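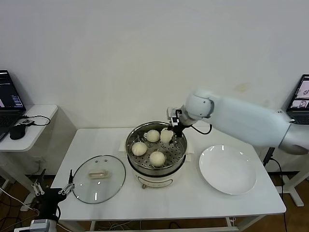 When the Grip Will Not Let Go

The fault that stopped the kitchen trials at Ternport was first logged as an operator error. The arm had closed on a steamed bun, raised it a short distance and held it there. The release command was sent and acknowledged. The fingers stayed shut.

Staff at the Ternport test kitchen had by then completed 449 transfers from steamer to plate under the program known as Rukura. In 13 of them, the gripper opened late or did not open at all. Most were cleared by restarting the controller, and the operators, who were under pressure to finish the August schedule, did not always write down what they had done.

"We had a record of the restarts and no record of the reasons," said Leopold Aebischer, who led the review. "That was the first thing we had to correct."

The review team began with the obvious suspect. Steamed dough is soft, and its surface turns tacky as it cools. Early notes blamed sticking, and the finger pads were changed twice. The late releases continued. The team then ran the arm with foam blocks in place of food, and the fault appeared again on the fourth day.

Attention moved to the wrist. The cable that serves the gripper hangs in a loop so that the joint can turn freely. At certain angles, reached mainly when the arm worked toward the back of the tray, the loop pulled against its connector. The signal dropped for a moment, and the software treated the silence as an instruction to keep holding.

That choice had been deliberate. Dong, the control package used at Ternport, was first written for handling glass parts, where a dropped load is the worst outcome. Over a steamer the judgment is different. An arm that will not release is an arm that someone will try to free by hand, and the review found that operators had reached in on four occasions while the motors were still powered. There were no injuries. One operator reported a brief contact with steam and did not require treatment.

The final report, dated Apr 11, 2021, makes several recommendations. The connector now has a strain relief clamp, and the loop is longer. A lost signal brings the arm to a stop and sounds a tone — the earlier version gave only a line of text on the laptop. Power must be cut at the switch before any person reaches over the table.

Fundum, which supplied the connector, has revised its installation sheet to show a minimum bend for the cable.

Trials resumed with a run of 55 transfers, all of them to the rear positions on the tray. Two were stopped by the new tone. In both cases the clamp had been left loose after cleaning, and a check of the clamp has been added to the morning list.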